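**Marks on a white tabletop from soft squeeze pieces**

Our reading room keeps soft pink squeeze pieces on white tables. One table has developed a faint tint where a piece rests overnight. Please advise on removal and on suitable storage.
*Posted by Morgate Reading Room*

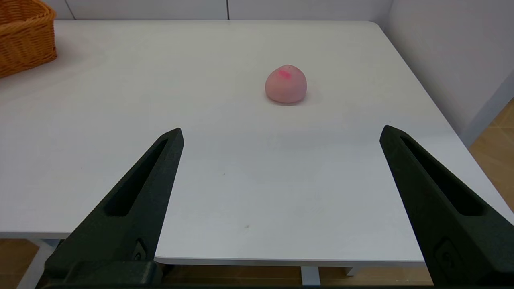
**Dellitz**
Soft plastics can transfer color to a coated surface. Apply warm water and mild dish soap with a soft cloth, leave for 5 minutes, then rinse and dry. Repeat once if required. Solvents should not be used until the table's finish has been confirmed. Pieces should be stored overnight in a lidded glass or ceramic dish, away from direct sunlight.

**Hirnix**
Baking soda paste worked on ours. Test underneath first.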